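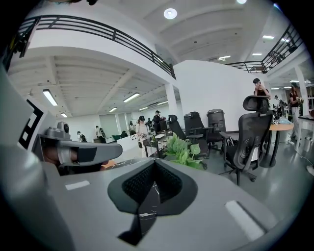 手持ちグリッパーを使った作業中のオフィス。中2階の手すりと柱のあるフロアで。

2019年3月7日

データ収集用の手持ちグリッパーで起きた不具合について、意見を書いておきたい。けがはなかった。だから社内では「軽微」に分類されたが、私はその分類に反対である。

経緯は単純だ。Tremsideの拠点で集めた1874件の記録を使って把持動作を学習させ、Rivanoの試験用アームに載せた。アームは、つかむ直前に指を閉じきらないまま持ち上げる動作を繰り返し、部品の入った箱を2度落とした。調べると、指の開き幅を読むためのマーカーが片側だけわずかに浮いており、11月の途中から開き幅が実際より小さく記録されていた。機械は教わったとおりに動いていたことになる。

問題は、マーカーの浮きに気づいた人がいたのに、報告する欄がなかったことだ。日報にあるのは件数と作業時間だけである。件数で評価される現場で、手を止めて器具を見直す人は損をする。個人の注意力の問題として片づけるのは筋が違う。

ロボット本体には非常停止があり、柵があり、点検表がある。一方、人が手に持つ器具は文房具に近い扱いで、机の間を歩きながら使い、終われば棚に戻す。しかし、その器具で取った値がアームの動きを決める。安全管理の対象は、電源の入った機械から始めるのでは遅いと思う。

Sampaioの現場では、作業開始時に指を全開と全閉にして、既知の幅と照合する手順を取り入れた。かかる時間は9秒である。収集量が減るという反対もあったが、今回、疑わしい記録を洗い出して捨てるのに7日かかった。比べるまでもない。

もちろん照合だけで全部は防げない。作業の途中でぶつければ、その後の値はずれる。ぶつけた時刻を書く欄を設け、書いた人の件数評価を下げないという約束も要る。後者のほうが難しいだろう。

Starvilleの新しい拠点は、まだ従来の日報のまま動いている。様式の改訂は次の四半期に検討するそうだが、紙を1枚足すだけのことに四半期を待つ理由が私には分からない。稼働を続けるなら、まず欄を足してからにしてほしい。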